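**Bosmont Cinema: progress report, July**
To: Sunita Sandhu, Clatden Arts Fund
From: Timo Rieger

Ticket sales for the repertory season are ahead of plan. We have screened 8 of the films on the agreed list, and the average house is 78 seats sold. The silent comedies did best. The two late-night horror bookings did worst, and we have moved the rest of that strand to a 7 p.m. start.

Film rental came in under budget because Sirko let us have three titles at a flat fee — the others are on the usual percentage. Concession income is flat. Card payments at the kiosk were down for two evenings and we took cash only, so the bar figures for that stretch are low.

School matinees are behind. Three schools have confirmed and two have asked for fall dates instead. We would like to carry that part of the grant over and will send the form separately.

Spending to date:

- Film rental and shipping: on budget after the Sirko discount
- Projection: lamp replaced, invoice from Zastex attached
- Print and posters: slightly over, second run of the season brochure
- Staff hours: on budget

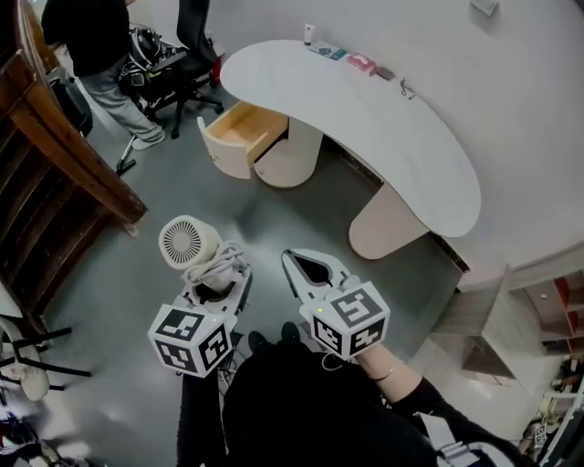

*Small white fan with its cable wrapped at the back.*

Still open is the subtitle license for the last title in the program. The distributor has not answered our second email, and if there is no reply we will swap in the reserve film and tell you before the new listing goes out.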